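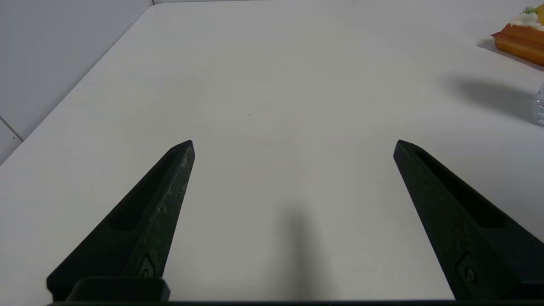
On Jan 5, 2009, Ayana Dinsa wrote:

> Dear all, does anybody on the list still make the sourdough flatbread
> with rye? Mine comes out sour but flat and grey, and it sticks to the
> plate. I use 412 grams of flour and 295 of water. I leave it two nights
> near the heater.

Dear Ayana,

I make it most weekends, so I will try to answer. Your amount of water looks fine to me. I think two nights beside a heater is too long for rye. My neighbour in Girneo taught me to keep the bowl at 21 degrees and to stop when the top has small holes and smells like yoghurt. In my kitchen that is one night and part of the morning.

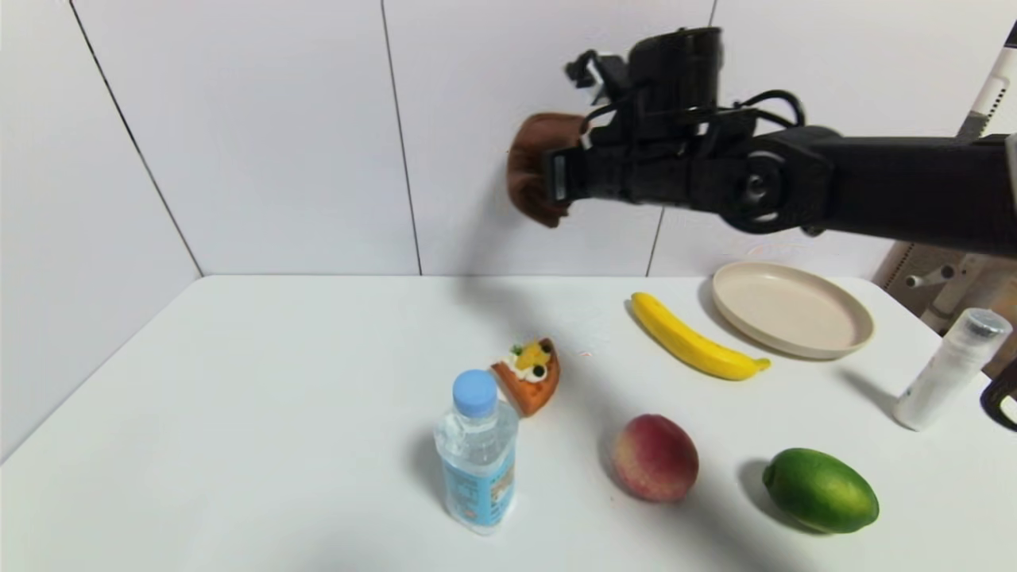 About the colour I am less sure. Rye is always a bit grey, and I have learned to like it. If you want it lighter, change a third of the flour for plain wheat.

For the sticking, please heat the plate longer than you believe is necessary – I wait 5 minutes on a medium flame – and only then wipe it with a little oil. Turn the bread when the edge lifts by itself.

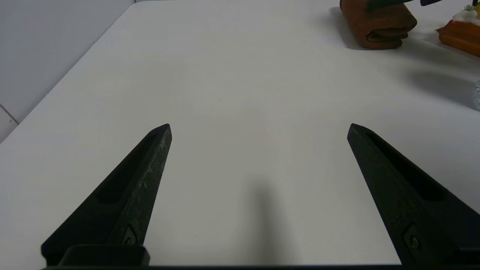 Somebody wrote here last March that the Drikitz flour drinks more water than others. I have not tried it, the shop in Devadiga does not sell it any more. Which flour do you use? And do you put the salt at the beginning or at the end? I put it at the end.

Kind regards from Gulteck,
M.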